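Why Did the Robot Stop?
Science Corner: Machines and How They Work

Robots can lift things, turn things and put things down. They can also get stuck. When a robot stops in the middle of a job, the people who look after it have to work out why. This page is about one kind of stop, and what people do next.
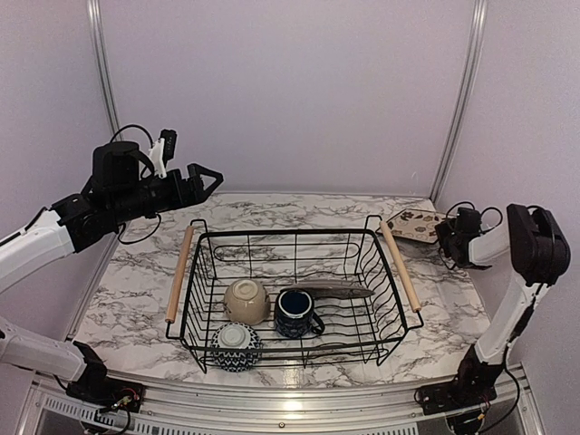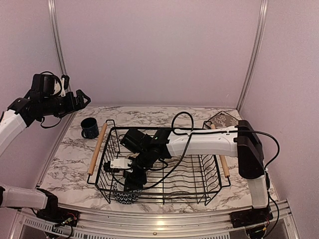 Two robot arms and a wire dish rack

A fault is when part of a machine does not do what it should. Some faults are easy to spot, like a flat tire on a bike. Others hide. At the Falum workshop, a pair of arms called Pruvo had a hidden one. The arms were learning to unload dishes, and they had done the job 1157 times. Then one arm began to freeze. It would reach out, stop in the air and stay there. Look at the thin black cables that loop around the wrists of the arms. A cable like that has to bend every time the wrist bends. In Pruvo, one of the tiny wires inside a wrist cable had cracked. The outside of the cable still looked fine.

What does a wire do?

A robot arm has motors in its joints. A joint is a place where the arm can bend, like your elbow. Wires carry electricity to the motors. Other wires carry messages. The computer sends a message that says "move this far," and the joint sends one back that says "I am here now."

When the wire cracked, the two broken ends still touched most of the time. The messages got through. When the wrist turned a long way to one side, the ends pulled apart and the messages stopped. Engineers call this an intermittent fault. Intermittent means it comes and goes.

Why did the whole arm stop?

The computer did not know where the wrist was. If it had kept on moving the arm, the arm might have hit the rack, a dish or the other arm. So the computer followed a safety rule: if a joint stops answering, hold still. This is called a protective stop. The arm froze because the rule was working.

How they found it

Toàn Vương fixes the robots at Falum. The first thing he did was read the log. A log is a list the computer keeps of everything that happens to it. It showed 16 stops, and in 11 of them the wrist was turned nearly all the way over.

Next he switched off the power and waited until he was sure the arm could not move. He turned the wrist slowly by hand while a meter checked the wire. A meter is a tool that shows whether electricity can get through. At one spot, the reading dropped to nothing. He turned the wrist back and the reading returned.

He put in a new cable and left a bigger loop in it, so that it would not bend so sharply. Magnus Strachan, who runs the workshop, added a new job to the checklist. Now every wrist cable is tested after 50 hours of work.

Staying safe near a robot arm

A stopped robot may not be switched off. It may be waiting for a message, and it could start again when the message comes. If you ever visit a place with robots:

Stay behind the line or barrier.
Do not reach in to pick something up, even if the arm is still.
Tell an adult if you see a loose or damaged cable. Do not touch it.

Words to know

Fault: when part of a machine does not work as it should
Intermittent: coming and going
Joint: a place where an arm bends
Log: a computer's list of what has happened
Protective stop: when a machine holds still to keep people and things safe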